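Tobiloba Nwankwo Would Like You to Stop Buying Cups

2018-08-04

Tobiloba Nwankwo has owned, by her own count, 663 drinking vessels. She is down to 4. She tells me this in her kitchen in the same tone other people use to discuss a marathon, and then she offers me water and has to think about which one I can have.
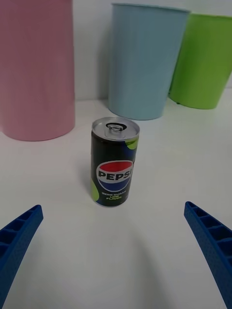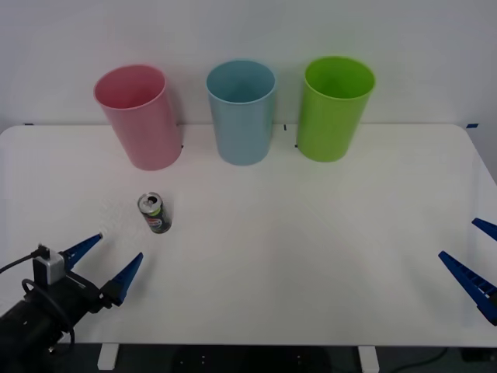 Nwankwo spent most of her working life buying housewares for Simness, a chain of discount stores that closed its last branch in March. Her job was to decide what shoppers would drink out of two summers from now. "People imagine there's a science," she says. "There was a man named Gus with a color wheel, and there was lunch."

Samples came home with her. They came from trade shows, from factories, from suppliers who had heard a rumor that she liked owls. She did not like owls. At one point the hall closet held nothing but tumblers, and the coats lived in the bathtub.

"My sister came to stay and asked for a towel," she says. "I opened the wrong door. We were picking up mugs until dinner."

Her book, "Enough to Drink From," is 225 pages long and contains very little advice. Most of it is a history of how the ordinary household went from a shelf of matching glasses to whatever is going on in your cabinets right now. She blames the free mug. She has a whole chapter on the free mug, and a long footnote about a software company called Prurkex that gave her 2 of them at a conference she attended by mistake.

"You can't refuse one," she says. "I tried once. The young man looked as if I'd handed back his baby."

I ask what happened to the rest of the collection. A church took a good many. Some went to a theater group that needed things to throw. The nicest pieces, a set of heavy glasses from a small maker called Ganik, went to her neighbor Mrs. Yokoyama, who has since complained that they don't fit in her dishwasher.

"She wants to give them back," Nwankwo says. "I've been using the side gate."

She isn't preachy about any of it, though she did look at my travel mug for longer than I enjoyed. She doesn't think owning less has made her a better person. It has mainly made her a person who washes up before company arrives. Last winter she had five friends over for soup and one of them drank cider out of a measuring cup, quite happily, and could report exactly how much she'd had.

Does she miss the business? She misses the trade shows, she says, and the hotel breakfasts, and being the only person in a room with a strong opinion about handles. She still has the opinion. A handle should take three fingers, and if it takes two you have bought an ornament. She got up at this point to demonstrate on the teapot, which passed.

The next book is going to be about spoons. Her publisher has asked whether it might be about something else. "They suggested grief," she says, topping up my water. "I said I'd see if I could work it in."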